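Home | Animals | Space | Machines | Try It Yourself | Ask Us

January
By Ettore Mazza

Which Gripper Grabs Best?

Pick up a pencil. Easy! Now pick up a sock. Also easy! Your fingers changed shape between those two jobs, and you probably never thought about it. A robot has to be given something to grab with, and people who build robots spend a lot of time arguing over what it should be.

The part that does the grabbing is called a gripper. Some have two fingers, some have three, and some are just a suction cup. At the Whitlock workshop in Nesivville, people try out two-finger grippers by hand before any robot arm gets involved. You hold one in each fist, squeeze, and the fingers close. It feels a bit like using kitchen tongs, except you have to do everything with them - even the fiddly stuff!

Cloth is one of the hardest things to pick up.

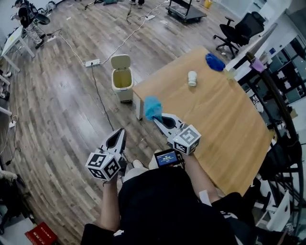

A block stays the same shape wherever you pinch it, but a cloth flops and folds and slides. Pinch too much of it and you get a big lump. Pinch too little and it slips away. Good testers try the same cloth over and over, starting from a different crumple each time. One Golluren test I read about used 200 tries for a single cloth, and my thumbs got tired just reading it.

What are the square patterns for?

Many hand-held grippers carry black-and-white squares that look like tiny crossword puzzles. These are markers. A camera can spot the pattern, and a computer works out where the gripper is and which way it's tilted. Later, that path through the air can help teach a robot arm to make the same move. Pretty clever for a bit of black and white!

Squishy things

Next comes the squishy test. A bath pouf is great for this, with all that ruffled netting. Squeeze it and it gets smaller, let go and it puffs up again, so how do you know when you've got a good hold? A camera on the gripper gets a close look at the jaws, so you can check afterward what they were holding.

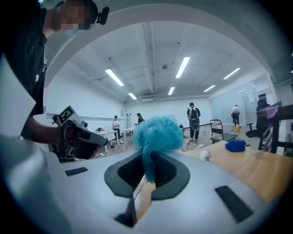
Try it yourself

Get some kitchen tongs and a washcloth, a plastic cup and a sponge. Move each one from one side of a table to the other. Then swap hands and do it again. Which one did you drop most? Write it down, because that's what real testers do.

Comments (3)

Skudia: I did it with tongs and the washcloth was the WORST. The sponge was easy peasy

mathfan64: can you do one about suction cups next please

Room 39: Our whole class tried this! We used chopsticks too and those were way harder than tongs.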